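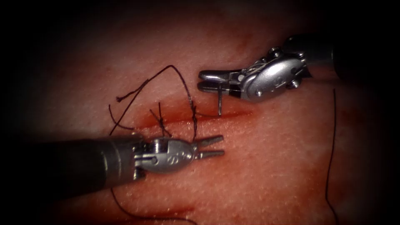
Appel à participation : relecteurs d'incidents en suture robotisée

Laboratoire Temia, site de Flurnport
Mission ponctuelle indemnisée, démarrage en juin

Contexte

Le programme Kinetti confie à un robot à deux bras la fermeture d'incisions sur tampon d'entraînement, en points séparés. Aucun patient n'est concerné et aucun ne le sera dans le cadre de cette mission.

Au printemps, pendant une série d'essais, l'instrument porte-aiguille a continué à tirer sur le fil alors que la commande d'arrêt avait été donnée. Le tampon s'est déchiré sur le bord de l'incision et l'aiguille est restée dans la matière. Le journal de la machine indique « tâche terminée ». Le rapport interne conclut à un événement isolé, dû à une boucle de fil mal dégagée.

Nous ne sommes pas convaincus. En reprenant les enregistrements, Benedek Vincze a relevé 13 autres essais classés comme réussis où la traction se prolonge après le serrage du nœud. Dans 3 cas, l'opérateur a repris la main sans que cela figure au compte rendu. On nous a répondu que ces écarts restaient dans la tolérance. Personne n'a su nous dire qui avait fixé cette tolérance, ni sur quelle base.

Ce que nous demandons

Nous cherchons 10 personnes extérieures au programme pour revoir 485 séquences, en double lecture. Chaque séquence montre la pose d'un point, du passage de l'aiguille jusqu'à la coupe des brins. Les relecteurs notent :

- les tractions qui leur paraissent excessives ou mal orientées ;
- les prises d'aiguille instables, les lâchers, les reprises ;
- les boucles de fil passées sous un instrument ou prises dans une articulation ;
- tout moment où ils auraient eux-mêmes arrêté le geste.

Le dernier point compte autant que les autres. La grille fournie par le constructeur ne le prévoit pas, nous l'avons ajouté. Le résultat enregistré par la machine ne sera pas communiqué avant la fin de la lecture.

Profils recherchés

Chirurgiens, internes, infirmiers de bloc opératoire, vétérinaires, techniciens de maintenance sur bras articulés. Il faut avoir déjà suturé ou assisté de près à des sutures, ou bien savoir lire une courbe d'effort. Une expérience du robot n'est pas nécessaire. Les personnes qui trouvent la démonstration commerciale très impressionnante peuvent postuler aussi, à condition de regarder les séquences jusqu'au bout.

Ne peuvent pas participer : les salariés actuels ou anciens du programme Kinetti, les consultants rémunérés par un fabricant de robots chirurgicaux, les auteurs du rapport interne.

Conditions

La lecture se fait sur place, dans la salle Miyazaki, par demi-journées de 9 h à midi ou de 14 h à 17 h. Comptez environ trois demi-journées par personne, réparties sur le mois. L'indemnité est forfaitaire et ne dépend ni du nombre d'anomalies signalées ni de leur gravité. Les frais de transport sont remboursés sur justificatif.

Un accord de confidentialité couvre les enregistrements. Il ne couvre pas vos conclusions : chaque relecteur garde une copie de ses annotations et peut joindre un avis séparé, publié tel quel en annexe. Cette clause a été discutée longuement avec la direction. Si la version qui vous est remise ne la contient pas, ne signez pas et prévenez-nous.

Ce que nous ne promettons pas

L'étude ne dira pas si le système est sûr. Elle dira tout au plus si le classement actuel des essais tient debout. Un désaccord important entre relecteurs serait un résultat, et nous le publierions comme tel. Quant au correctif logiciel annoncé comme définitif, il n'a été essayé que sur des incisions droites. Nous attendons de voir la suite.

Candidature

Envoyez quelques lignes sur votre pratique, vos liens d'intérêt éventuels et vos disponibilités en juin à Berenice Contreras, responsable de la relecture, au secrétariat de Temia, Flurnport. Pas de lettre de motivation. Un court entretien téléphonique suivra, puis un essai de lecture sur quelques séquences hors étude.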